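# Prerkeo bagging set

We use cookies to remember your preferences and to see how this page is used. By continuing to browse you agree to our cookie policy. Accept / Manage settings

## What this is

Hi! So this is the data card for Prerkeo, the set of two-arm recordings behind the bagging station at Grurkell. We pack produce orders for small shops and office kitchens, and for as long as I've been in the building the worst job on the floor has been getting fruit into bags. It isn't heavy. It's just thin film that sticks to itself, all shift long, and by Thursday your thumbs are done. That's the job we wanted help with, and the recordings are how we got some.

Everything was driven by hand. An operator moves two leader arms, the follower arms copy, and the cameras (one on each wrist, plus a fixed one looking over the table) record the lot. The operators are packers from our own floor. I pushed hard for that and I'd do it again. I can tell you how a policy trains, but I can't open a produce bag half as well as the people who've been doing it for years, and you can really see the difference in the data.

## The numbers

- Episodes recorded: 2,619
- Episodes in the release: 2,595
- Operators: 17
- Longest episode kept: 22 seconds

The gap between the first two numbers is recordings where one of the camera streams dropped. Failed grasps and fumbles are still in there on purpose! If you only want clean ones, filter on `outcome == "done"`.

## The task

Each episode is one piece of a longer job: pick up a bag, get the mouth open, hold it open, put an item in, let go. Plastic fruit and vegetables stand in for the real stuff, which saves us a lot of mess. The bags are thin printed film and they're the hard part, way harder than the fruit. One gripper pinches an edge, the other takes a corner, and then you find out whether you've got one layer or two.

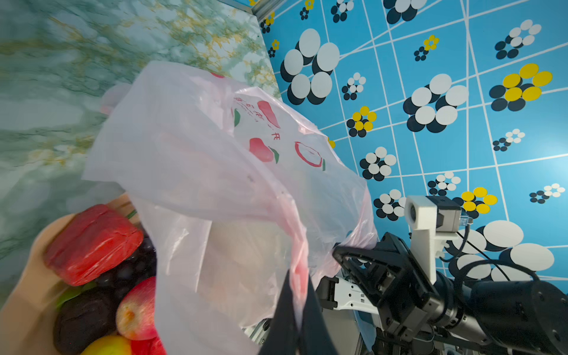
Which brings me to the labels, and I need to own up to something. My first scheme had a single tag for opening a bag. I thought that was plenty. The packers laughed at me, kindly, and explained that finding the edge, splitting the layers and keeping the mouth open are different skills, and that new hires usually get stuck on the second one. So now there are separate tags for `find_edge`, `split` and `hold_open`, and the policy got noticeably better at recovering after a bad pinch once we trained on them. Version one of the labels is in `old/` if you're curious. Please don't train on it.

## What changed on the floor

People ask me this more than they ask about file formats, so it's going in the README.

Nobody was let go. I know that's what everyone says, and I know it's partly a matter of timing: two packers retired in June and their spots were left open. If you count that as jobs lost, I won't argue with you. What I can say is that the station takes the easy orders, the ones with a few firm items, and people still do the berries, the herbs and anything with a note on it.

The day feels different too. There used to be six of us in a row talking all shift, and now one person looks after the station while the others are farther down the line. Some like the quiet, some hate it. We rotate the station job every two hours because watching a machine fumble a bag is tiring in its own way (you want to reach in and do it yourself, and the light curtain stops everything if you do). Recording hours are paid at the trainer rate, which the packers asked for and got.
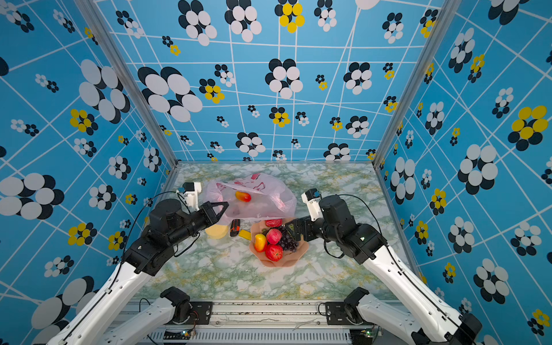
**Tapio Eskola**
Floor lead and data maintainer, Grurkell

## Known problems

- Clutter varies. Plenty of episodes have things on the table that have nothing to do with the bag, and we left them that way. Our real benches look like that.
- The fruit is lighter than real fruit. The policy squeezed real tomatoes too hard until we turned the force limit down.
- The wrist views get blocked by film a lot. Use the fixed view as well, please.
- Four operators are left-handed and lead with the left arm. Don't mirror episodes without checking the `lead_arm` field.

## Layout

 prerkeo/
 episodes/
 labels/
 old/
 operators.csv

`operators.csv` has a code for each person and nothing else. Don't try to work out who's who. If an operator wants their episodes pulled, they come out in the next release, and I'd ask you to delete your copies too.

## Thanks

To Akgül for building the table and answering my calls at 6 a.m., and to the Grenov crew for testing the loader on a laptop that should've been recycled ages ago. Bug reports go in the tracker. I read them on my lunch break, so give me a day or two.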